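Site visit: Degefa test hall, Tretbridge
Jun 3, 2023

Degefa opened its test hall at Tretbridge to visitors from distribution and transmission companies for one morning. The hall supports the Lonville network, where the firm inspects overhead lines and substations under contract. Our interest was in how inspection work is planned and how faults reach the people who repair them.

The morning began in the control room. Lonville is split into 3 inspection areas, each with its own flight plan and its own list of towers. A tower is photographed from fixed positions, so that a fitting can be compared with the same fitting from the previous round. Image files carry the tower number, the height and the heading. Operators said that wrong tower numbers had been their main source of wasted site visits until the numbering was taken from the asset register instead of being typed in.

Detection is run overnight. The software, called Porness, marks cracked insulators, missing split pins, broken strands and vegetation inside the clearance distance. Each mark is given a grade from 1 to 5, and grades 4 and 5 go to an engineer before a work order is raised. We asked for the false alarm rate by component and were told it is held for insulators only. Rust staining on older steelwork is still marked too often.

The outdoor test line is 900 m long and has both lattice towers and wood poles. A short flight was made along one circuit at low speed. Wind was gusting and the aircraft held position well, though the return leg was dropped to save battery. Thermal readings were taken on a joint loaded to 500 A. The reading changed noticeably with viewing angle, and Degefa now records the angle with every thermal image.

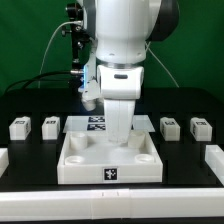
Maintenance of inspection equipment was covered last, and in less detail than we had hoped. Camera mounts on the aircraft are checked for loose fixings after every flight day, and a failed check grounds the unit. The same concern applies to any camera carried on a moving machine: the black mount on the side of the white arm is an assembly of brackets, knobs and screws, and each fixing is a point where alignment can be lost. Degefa marks its own fixings with paint once they are tightened. It does not yet log the torque.

Questions were taken over lunch. Data retention is still under discussion with the network owner. Slides will be sent to those who signed in at the gate, and the flight procedure can be had on request from the Tretbridge office.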